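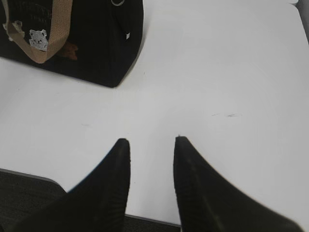 Le sac noir sur la table blanche, avec sa sangle marron clair et son petit animal. Je penche pour un ours.

Je devais le jeter en septembre. Je l'avais même annoncé à table, avec la solennité d'un ministre qui ferme une usine, et tout le monde avait continué à manger. Nous sommes au printemps et le sac est toujours là.

Pour ceux qui débarquent sur ce blog : c'est mon sac de semaine. Il fait le train, le marché, la piscine quand je prétends y aller, et les week-ends chez ma sœur où j'emporte de quoi tenir un siège pour finir par lui emprunter un pull. Il est noir, en tissu, un peu mou des coins. Il va avec tout, ce qui est une manière polie de dire qu'il ne va avec rien en particulier.

L'ours mérite un mot. C'est une petite pièce blanche, au contour pas très net, avec ce qu'il faut de marques sombres pour faire une figure. Ma nièce soutient que c'est un chien. Mon collègue du deuxième y voit un mouton, mais il voit des moutons partout depuis qu'il a acheté une maison dans la Creuse. J'ai cessé d'arbitrer. Je constate seulement qu'on me parle plus volontiers dans le train depuis qu'il est là, et que je n'avais rien demandé.

Pourquoi je voulais le remplacer

La faute en revient à une newsletter. Je me suis inscrit un soir de faiblesse à celle de Vollberg, qui vend des sacs à des gens persuadés que leur vie tient à une question de compartiments. Leur modèle phare fait 30 litres et possède une poche pour les lunettes, une autre pour le passeport et une troisième, si j'ai bien compris le schéma, pour les regrets. Il coûte une somme que je n'écrirai pas ici parce que mon père lit ce blog.

J'ai regardé la page tous les soirs pendant une semaine. J'ai lu les avis. Un monsieur de Nantes avait mis deux étoiles parce que la fermeture éclair « manquait de conviction ». J'ai pensé à cette phrase pendant des jours, et j'ai commencé à écouter ma propre fermeture éclair avec suspicion.

Après quoi je suis passé chez Isano, qui est moins cher, et où tout est couleur sauge. Puis j'ai failli acheter d'occasion un Birkett de 1000 kilomètres (c'était dans l'annonce, comme pour une voiture, « il a 1000 km mais toujours dormi à l'intérieur »). Le vendeur ne m'a jamais répondu. Je suppose qu'il s'est ravisé au moment de la séparation, et je le comprends mieux que je ne voudrais.

Vider d'abord, décider ensuite

C'est Elínborg Blöndal qui m'a donné la méthode. On a partagé un bureau pendant des années et elle a gardé de cette époque l'habitude de régler mes problèmes par message vocal. Sa règle : on ne remplace pas un sac qu'on n'a pas vidé entièrement. Poches comprises. On le retourne, on le secoue, et si à la fin on veut encore en changer, on a le droit.

J'ai donc pris un dimanche. Ça paraît excessif pour un sac, jusqu'à ce qu'on tombe sur le premier ticket de caisse et qu'on se mette à le lire.

Je vous épargne l'inventaire complet. Il y avait une clé qui n'ouvre rien chez moi et que j'ai remise où je l'avais trouvée, au cas où. Un sachet de graines de tournesol ouvert, donc des graines de tournesol partout. Un billet de 50 couronnes danoises, alors que je ne suis pas allé au Danemark. Une ordonnance pour des séances de kiné que je n'ai pas faites, ce qui explique sans doute pourquoi je me plains encore de l'épaule. Et le livre que j'avais accusé mon frère de ne pas m'avoir rendu. Je lui ai écrit. Il a répondu par un pouce.

Une fois vide, le sac a repris une forme que je ne lui connaissais plus. Je l'ai passé à la brosse, puis au chiffon humide, puis j'ai lu sur internet qu'il fallait faire l'inverse — tant pis. La sangle, je l'ai frottée au savon de Marseille, dans le sens du tissage, avec une vieille brosse à dents. Elle est sortie de là marron clair. Elle y était entrée marron clair aussi, mais j'ai eu l'impression d'avoir fait quelque chose.

Restait à vérifier ce qu'on ne regarde jamais, c'est-à-dire les attaches. Je l'ai tourné, j'ai tout étalé, le noir d'un côté, la sangle de l'autre. À l'endroit où le tissu se resserre partent des bandes noires qui s'écartent en V, et au milieu, une autre plus étroite, bordée de petits points clairs comme une couture. Je n'avais jamais remarqué ces points. J'ai tiré dessus avec l'air sévère du monsieur de Nantes. Rien n'a bougé, et pour ma part, je n'ai relevé aucun manque de conviction.
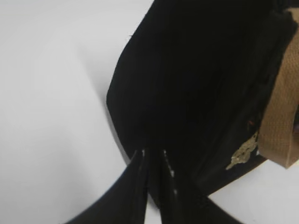 Le verdict, si on peut appeler ça comme ça

Je le garde. J'ai appelé Elínborg pour le lui dire et elle m'a répondu qu'elle le savait, qu'elle n'avait jamais vu quelqu'un brosser une sangle à la brosse à dents pour la mettre ensuite à la poubelle.

J'ai quand même pris quelques résolutions, que je note ici pour qu'on puisse me les reprocher :

Les tickets de caisse sortent le soir même. J'ai tenu quatre jours.
Plus de nourriture en sachet ouvert. Les graines de tournesol remontent encore à la surface, je ne sais pas d'où.
Une seule pochette pour les câbles, fermée, et pas de câble dont j'ignore l'usage. Il m'en reste un. Il est blanc et il a l'air important.
Le parapluie va dans le sac quand il pleut, et pas seulement les jours où j'ai vérifié qu'il ferait beau.

Quant à la newsletter de Vollberg, je me suis désinscrit. Ils m'ont demandé pourquoi, avec une liste de cases à cocher, et j'ai choisi « autre ». J'avais droit à 100 caractères pour préciser. J'ai commencé à raconter l'ours et j'ai manqué de place.

Si quelqu'un sait ce qu'on peut faire de 50 couronnes danoises sans aller au Danemark, les commentaires sont ouverts. Pour la clé aussi, d'ailleurs : petite, plate, genre cadenas ou boîte aux lettres. Mon père dit que ce n'est pas la sienne, mais il l'a dit très vite.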